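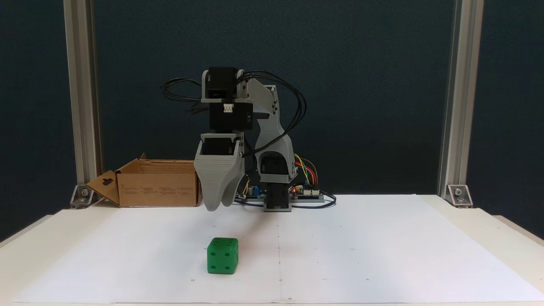
A green cube on a sheet of white paper, with a small desktop robotic arm behind it.

RANDLEY -- Kasprzak Games will open a second store in Povley this June, the company announced. The new location on the town's main shopping street will carry board games, card games, puzzles and dice, and will have 4 tables where customers can try a game before buying it.

The Povley store will stock more than 2,000 titles. One wall is set aside for games for two players, which have been the strongest sellers in Randley over the past year. A used section near the register will take trade-ins for store credit.

Zerketness, the company's open game night, will run at both locations. It starts at 6 p.m. and is free to attend, though seats in Povley are limited to 40. Players can bring their own games or borrow from the store shelf. Children under 12 need to come with an adult.

The first 100 customers at the new store will receive a set of dice and a cloth bag.

Kasprzak Games is hiring part-time staff for Povley. Applications can be picked up at the Randley store -- evening and weekend hours are available. Hours and prices in Randley will stay the same.

Press inquiries may be left at the front counter in Randley or sent through the contact form on the company's website.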